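Geltthorpe water back on but keep boiling it, says council

Taps are running again in most of Geltthorpe after a burst main left almost 200 homes dry overnight. Pressure still low at the top end of Ansari Road and may stay that way until teatime.

The pipe went shortly after 3 in the morning, under the verge by the old Bridutness turning. Engineers had it clamped by breakfast but say the water needs testing before its given the all clear. Until then, boil anything you plan to drink or cook with, and let it cool.

Brown water is likely at first. Run the kitchen cold tap gently until it clears, leave the washing machine alone, and wipe up any splashes around the worktop with an old cloth.

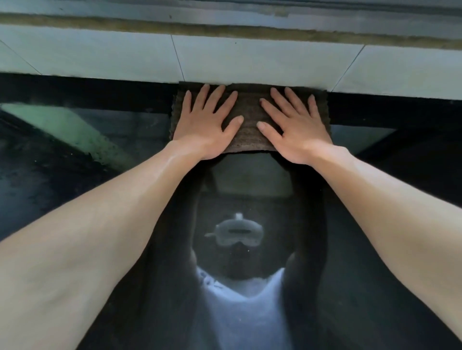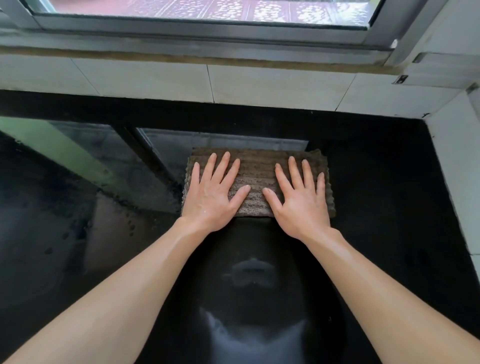

Bottled water

Available at Zolwood village hall until 9 this evening, 2 packs per household. Bring a bag or a trolley, parking is tight. Anyone who can't get out should ring the council helpline and ask for a drop-off.

Rūta Urbonaitė, who runs the café opposite the burst, lost the whole breakfast trade. "I had bacon on order and no water for the tea," she said. Hoping to open tomorow, cold drinks only if need be.

Wichai Pongsiri of Ansari Road said the first he knew was the noise. "Like a lorry tipping gravel. Then the road was a river."

School is open as normal, pupils asked to bring a filled bottle. Bridutness turning shut to traffic, diversion via Zolwood. Buses are are running but late.

Test results due tonight.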